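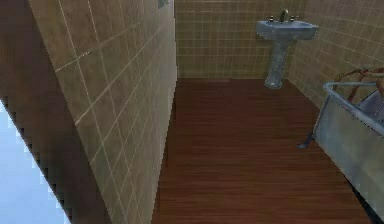 Why test a home-built rover in simulation before it drives on a real floor?

Faults in the drive code are cheap to find there. A sign error in the steering term costs a reset in the simulator and a cracked bumper in the workshop.

Salitby Shared Workshop, evening course, unit 2
Handout: driving a straight aisle
Revised December 21, 2024

1. Platform

The course rover, Pal, is a two-wheel differential drive with a rear caster. The control board is the Brornow used in unit 1. Wheel encoders are read on every control cycle. The simulated Pal takes the same commands over the same port, 3331, so the drive code is not edited when moving between the two. Only the host address changes.

2. Task

Start at the bathroom doorway. Drive down the open lane of wood floor between the tiled partition and the bathtub. Stop short of the pedestal sink at the back wall. The tub stands on feet, and a range sensor mounted low may read under it. Set the simulated sensor height to match your own build before the first run.

3. Controller

Use a proportional controller on heading error and a second, weaker term on lateral offset. Start with the offset gain at zero. Raise the heading gain until the rover begins to weave, then cut it in half. Add the offset gain last.

Speed is limited to 15 cm per second for this exercise. The stopping rule reads forward range only. Do not stop on encoder distance; wheel slip makes the total drift. 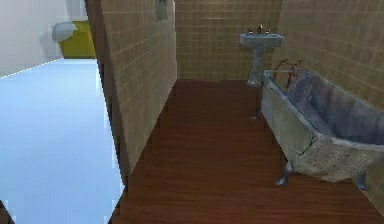

Log heading, offset and forward range for every run. A run without a log is not counted. Students who built the taller chassis in September should also log caster angle, as that chassis pulls to one side after a reverse.

4. Known problems

Walls and fixtures collide by simplified shapes, so contact may register slightly early near curved parts. The Trandstead motor model in the simulator has no dead band. Real motors do, and a gain tuned in simulation will feel weak at low speed. Add a minimum duty value in the config file, up to 31 on the Brornow scale.

5. To hand in

Config file, logs, and a plot of lateral offset against time for the best and worst runs. Label the axes with units. Bench time for the real rover is booked on the sheet by the drill press.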